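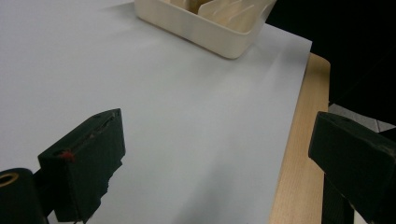 I finally caved and bought the Zadero gold foil strips, the 90 pack, after my neighbor Mwajuma Wanyama wouldn't stop raving about them. I'd been using Ogilvie for years for gift toppers and paper stars, and I was pretty happy with it, but their gold always looked kind of orange to me once the evening lights came on. Zadero is a real yellow gold. I love it!

Cutting is easy with plain kitchen scissors (don't bother with a paper trimmer, mine chewed up the first strip). Glue is another story. A regular glue stick slid right off and I ended up using double-sided tape for everything, so add that to your order if you don't have any lying around.

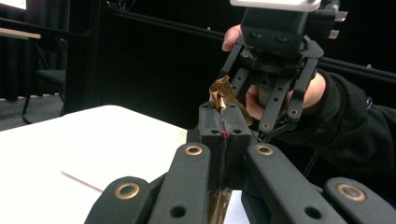
My favorite thing to make with these is the little twisted bow, mostly because you can be as sloppy as you want. Fold, pinch, twist, done. All those creases catch the light, and a strip that's completely crumpled still looks shiny and kind of fancy. If you want crisp, flat edges, though, be careful, the fold lines on mine never rubbed out.

One gripe: the packaging. It's a flimsy sleeve that won't close again once you've torn it, and two of my strips came bent at the corner. Four stars from me, and I'm ordering the silver in October.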